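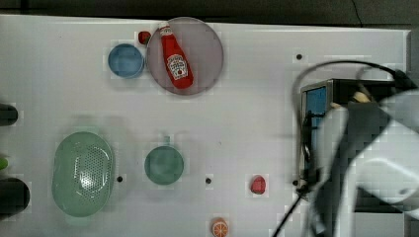 *Ketchup bottle on a plate, small tomato beside it.*

# The Proslow Bus

The letter about the bus came in March and Gearóid Fitzgerald read it standing up in the depot, then folded it and put it in his shirt pocket. The 50 would stop running after Easter. Drivers on the route would be offered other work where other work existed.

He had driven it for long enough that he no longer saw the road. It left Kestby from the stand outside Mulcahy's, went up past the quarry to Proslow, where it turned round in the pub car park, and then came down the other side of the hill into Ellmont. In the mornings it carried schoolchildren. After that it carried people with shopping bags, and in the wet part of the year it often carried no one from the quarry onwards, and he put the radio on.

Deirdre Ó Néill got on at Proslow on Tuesdays and Fridays. She sat in the seat behind the luggage rack and did not talk until they were past the reservoir. It had always been like that. Before the reservoir she looked out of the window, and after it she told him things.

"They've sent me one as well," she said.

"One what?"

"A letter. It says there's a car you can ring for. You have to ring the day before."

"That might be all right."

"How do I know the day before?" she said.

He slowed for the cattle grid. He thought it was a fair point, but he did not know who to pass it on to.

She was going to Ellmont to see her sister, who was in a home there and who sometimes took her for a nurse. She took her a custard tart in a paper bag. If her sister was bad that day Deirdre ate the tart herself at the bus stop, and there would be pastry on her coat when she got back on. Gearóid had worked this out over a couple of winters and never said so.

The meeting was held in the school hall in Kestby. A woman called Shabnam Virk had come from the council with a laptop and a map. She was younger than people wanted her to be, and she had a cold. She explained the money. The council paid towards every journey on the 50, and the amount had gone up, and the number of journeys had gone down.

"It's gone down because you took off the evening one," said a man near the back.

"That was before I started," she said.

"It was still you."

She wrote something on her pad. Gearóid was at the side by the wall bars in his own clothes, and it took most people a while to recognise him. Sinéad Quinlan, who did the school run at the far end and had two boys on the bus, asked how long they would have to wait for the car at Proslow if it was already out on another call. Shabnam Virk said the target was under an hour.

"In January?"

"In any month."

Deirdre was not at the meeting. It had been called for half past seven and the last bus down was at ten to six.

Afterwards he helped stack the chairs. Shabnam Virk was winding up her cable and doing it badly, so that it kept springing open.

"You're the driver," she said. "Somebody told me."

"I am."

"I did ride on it. I want you to know I did. I went up and back on a Wednesday."

"Wednesday's quiet," he said. "You want a Tuesday."

She looked as if she might write that down too, but the pad was already in her bag. 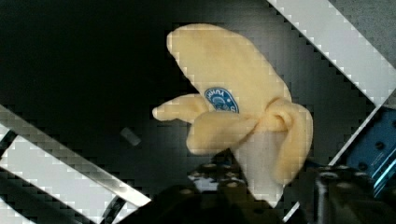
"Who gets on at Proslow on a Tuesday?" she asked.

"Mrs Ó Néill," he said. "And whoever's come up to see to the graves."

She came the following Tuesday. He saw her at the stand outside Mulcahy's with her hood up, and she paid her fare and took the seat across from the luggage rack. There was a lad with a fishing rod who got off at the quarry. At Proslow he turned round in the car park and Deirdre was there with her paper bag. She looked at the stranger, then sat down in her usual place and turned to the window.

Gearóid could see the two of them in his mirror. Shabnam Virk leaned over and said good morning. Deirdre nodded. Shabnam Virk asked if she used the bus a lot, and Deirdre went on looking out. He would have liked to call back that it was no use before the reservoir. He had a tractor in front of him and kept his eyes on that.

They passed the reservoir. The water was low and the old wall was showing.

"My sister used to swim in that," Deirdre said. "It wasn't allowed. She'd go home with her hair wet and say she'd been caught in the rain."

"Did your mother believe her?"

"In July?" said Deirdre.

She talked the rest of the way down. She talked about the home, and the matron, and the year the snow came over the gates and the bus got through when the doctor didn't. It had been another driver then. She didn't mention the letter once. When they got in to Ellmont she held on to the rail and got down one foot at a time, and Shabnam Virk carried the paper bag for her and handed it over on the pavement.

"What will you put?" Gearóid asked when she climbed back up.

"I don't know. There isn't really a place on the form."

"No."

"I can ask for Tuesdays and Fridays to be kept until the summer. I can ask. It would be a smaller bus."

"I can drive a smaller bus," he said.

He had a break then, and he ate his sandwiches at the wheel with the doors shut. Shabnam Virk walked about in the square and came back with a cup of tea for each of them. She told him she had grown up on a bus route herself, in a place where they came every few minutes and you never looked at a timetable. He said he couldn't picture that. He asked what people did if they missed one, and she said they didn't really notice.

At twenty past one Deirdre came round the corner by the chemist's. She was walking a bit quicker than usual. Gearóid opened the doors early and looked at the front of her coat.

There were no crumbs on it.

"She knew me," Deirdre said, and she put her fare in the tray. "She said I'd got old. She ate the whole thing and asked was there another."

"I'd take two on Friday, then," he said.

"I might," she said.

She sat down behind the luggage rack. He waited until she had hold of the rail, and then he pulled out past the chemist's and started up the hill.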